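Lista de revisión de la cocina compartida, casa Stuvik
Revisión de julio, con comentarios 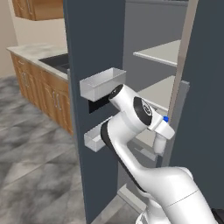
¿Cada cuánto se hace la revisión completa?
Una vez al mes, por la mañana, antes de que empiecen los desayunos. Los puntos marcados con "S" se miran también cada semana.

Escribo los comentarios en español porque así lo pidió la casa. Si alguna frase no es clara, pregunten en la oficina, por favor.

Marcas: B = bien. C = se debe corregir. N = no se pudo comprobar.

FRIGORÍFICOS Y CONGELADOR

1. Temperatura del frigorífico, máximo 5 grados (S). B
Comentario: leí 4 grados a las 7:10. El termómetro debe quedarse en el estante del medio y no en la puerta, donde marca más alto.

2. Junta de la puerta, limpia y sin grietas. C
Comentario: en el segundo frigorífico la junta está dura en la parte de abajo. Una hoja de papel sale sin resistencia. Pedido el recambio a Rizk, referencia 2443.

3. Bandejas de la puerta bien encajadas. B

4. Alimentos con nombre y fecha (S). C
Comentario: tres recipientes sin fecha. Los dejé en su sitio con una nota, y se tiran en la próxima revisión semanal si siguen igual.

5. Carne y pescado crudos en el estante más bajo (S). B

6. Congelador a 18 grados bajo cero o menos. B
Comentario: hay hielo en la pared del fondo, todavía fino. Conviene descongelar antes del otoño.

COCCIÓN Y GAS

7. Fecha del tubo de gas no caducada. B

8. Llave de corte accesible. C
Comentario: delante de la llave había una caja de patatas. La moví, pero el mes pasado escribí lo mismo.

9. Filtros de la campana sin grasa. C
Comentario: los filtros Wandonwood se pueden lavar en el lavavajillas a 70 grados. Hay que secarlos bien antes de ponerlos otra vez.

10. Manta ignífuga colgada y visible. B

11. Extintor con la aguja en la zona verde. B
Comentario: la etiqueta se despega un poco y la fecha se lee con dificultad.

AGUA Y LIMPIEZA

12. Agua caliente en el fregadero. B

13. Lavavajillas, aclarado final. N
Comentario: el programa no había terminado cuando me fui. El manual de Trirnau pide 82 grados. Lo comprobaré en otra visita.

14. Productos de limpieza separados de la comida (S). B

15. Tablas de cortar sin surcos profundos. C
Comentario: la tabla verde ya no se limpia bien. Propongo comprar una nueva, no lijarla.

ELECTRICIDAD Y SUELO

16. Enchufes sin manchas oscuras ni piezas sueltas. B

17. Regletas lejos del agua. C
Comentario: la regleta del hervidor está demasiado cerca del grifo. El cable es largo y llega sin problema al otro enchufe.

18. Suelo seco y sin baldosas rotas. B

19. Salida libre, paso mínimo de 95 cm. B
Comentario: medido con la puerta abierta del todo.

PENDIENTE

Junta del segundo frigorífico: esperamos la pieza.
Filtros de la campana: turno de limpieza de esta semana.
Tabla verde: compra a cargo de la caja común.
Regleta: cambiar hoy mismo.
Aclarado del lavavajillas: medir de nuevo.

Para avisar de una avería, extensión 510, de 8:00 a 15:00. Si huele a gas, cierren la llave, abran las ventanas, no toquen los interruptores y llamen desde fuera del edificio.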